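Fan archive talk – speaker notes, Saturday session, Okdale library, upstairs room

Slot is 40 minutes including questions. Laptop on the left, water on the right. Start with the clicker test.

**Opening (2 min)**

- Name, and how long I've been running the Grestdale site. Started it as an episode guide, one page, no pictures.
- Grestdale ran for two seasons and most people in the room will have seen it in reruns or not at all. Ask for hands.
- Say early that this is a talk about keeping a fan site alive after the show has gone. I'll take plot questions at the break.

**What was on the site at its peak**

- 274 fan stories, by writers in nine countries.
- Episode guide, cast page, transcripts for season one, a guestbook that filled up with spam.
- A message board with roughly 4000 members. Most of them signed up, posted once and left. The regulars would have fit in this room.
- Sioned Dafis wrote the longest story, "The Thomas Letters," in 31 chapters. Thomas is the lighthouse keeper, for those who don't know the show. She posted a chapter every other Friday and people planned around it.

**How we lost a third of it**

- The free host closed with 30 days' notice. The notice went to an email address I had stopped checking.
- Joon-young Song spotted it on another board with six days left and started saving pages by hand.
- We got the stories up to letter R. The rest were linked from a second account that I'd forgotten the password for.
- Read out the list of titles we are still missing (slide 5). Pause here. Last time somebody in the audience had one on an old disk.

**Getting stories back**

- Email the writers first. Old addresses bounce, so try their later screen names.
- Tae-yang Yoon found 19 writers this way over one winter. Four of them asked us to leave their stories down, and we did.
- Other fan sites kept copies. Idance, which was mainly a site for dance show fans, had a crossover section with 12 of ours in it.
- Printed zines. Hidayah Entili typed up two whole issues. Check the typing against the print, twice if the staples have gone through the text.
- Don't fix the spelling. I did this on the first batch and had to undo it – the writers noticed.

**Permissions**

- Keep the reply from each writer in one folder, named by story title.
- If a writer can't be reached, we list the title and summary only. People disagree with me about this. Say so, and move on unless asked.
- Real names come off on request, same day.

**Running costs and upkeep**

- Hosting and the domain come to just under 300 dollars a year. I pay half and the regulars cover the rest.
- Plain pages, no database. I can move the whole site to a new host in an afternoon.
- Han-gyeol Jang holds the second copy and has every password. We swap drives each September.
- Links page gets checked once a year. Last check, more than half were dead. I leave dead links up in gray with the old site name, and readers do write in with new addresses.

**Break (5 min)**

Lights up.
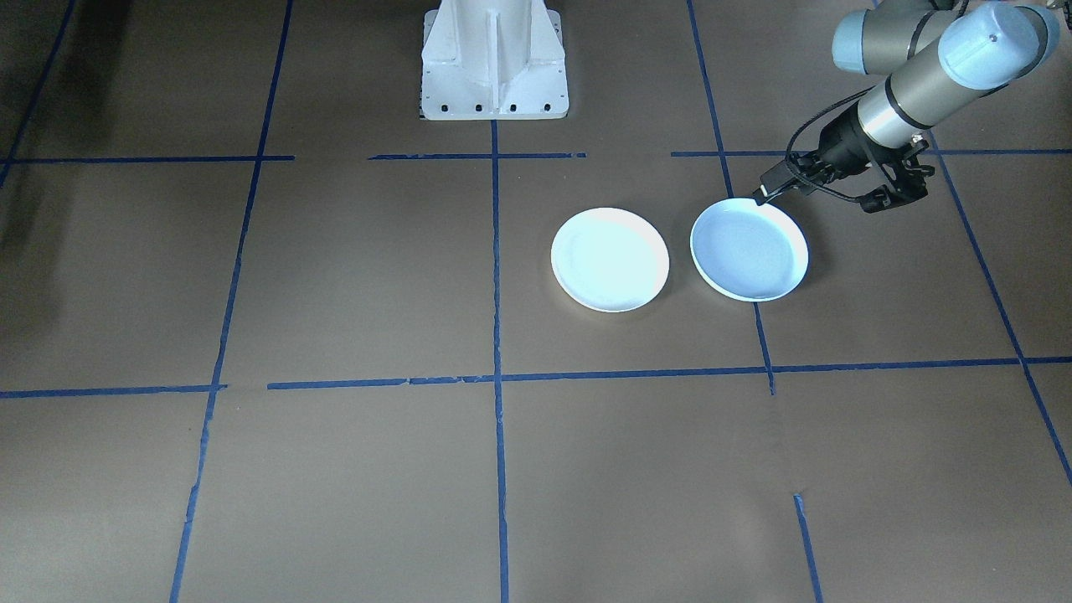
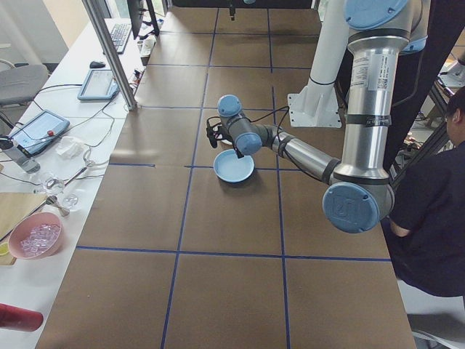

**After the break – starting your own**

- Pick a show you won't mind reading about in ten years.
- Write the episode guide from the episodes. Copied guides carry each other's mistakes. Ours had the wrong air date for "Low Water" for years, and I still see it on other sites.
- Put a date on every update. Mine from the early years just say "new stuff!" and I can't tell what came when.
- Accept stories in whatever format people send. Convert them yourself and send a proof back before posting.
- Have one board moderator who is awake when you're asleep.

**Questions I usually get**

- Has anyone from the show been in touch? One of the script staff, once, to correct a credit. It's corrected.
- Will there be a revival? I don't know any more than you do.
- Can I submit a story now? Yes, the address is on the handout. Allow two weeks.

Handouts are in the blue folder. If we run over, skip costs and go straight to starting your own. Room has to be clear by 4:30.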